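Sastow water meters to be replaced by fall

Sastow will replace 3288 residential water meters under a contract approved by the town council in April. The work covers all homes connected before the Raltby pumping station was expanded. 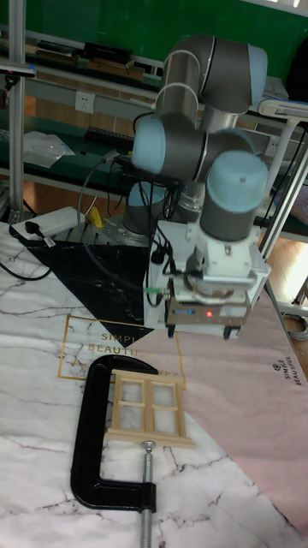 Robot arm and gripper over a tabletop.

The present meters are read by hand twice a year. The new units, supplied by Vasiliu, send a reading by radio every six hours. Installation takes up to 95 minutes per home, during which the supply is shut off at the curb.

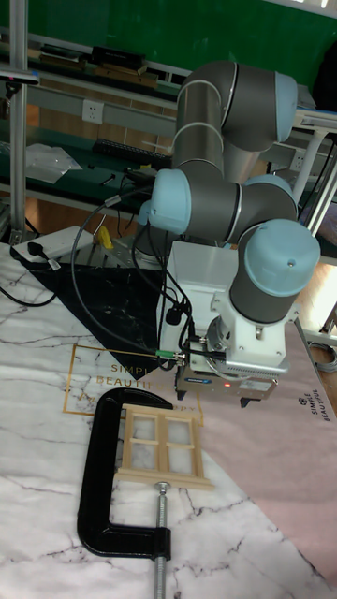
Crews will start with the 1754 homes east of the canal — the older part of the network, where most billing disputes have come from. Residents will get a card with a morning or afternoon slot. There is no charge for the meter itself. Homes with lead service pipes, 190 by the utility's records, will be handled separately.

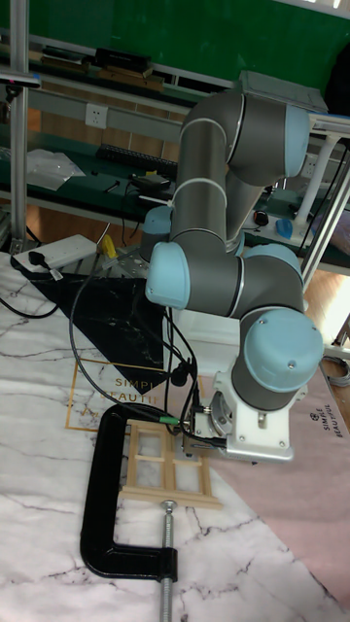 Project engineer Ineke Van Beek told the council that old and new readings will both appear on the first bill after the change. Questions about access should go to Nuala Ó Súilleabháin at the utility office.

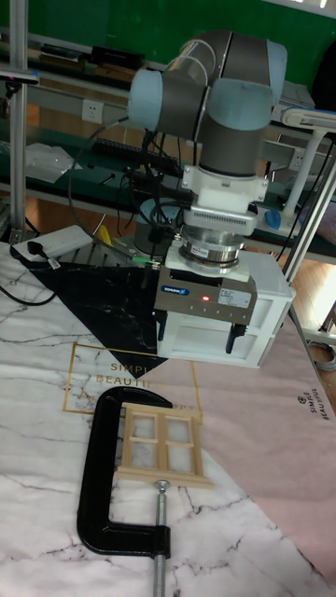

Rates stay the same through the end of the billing year.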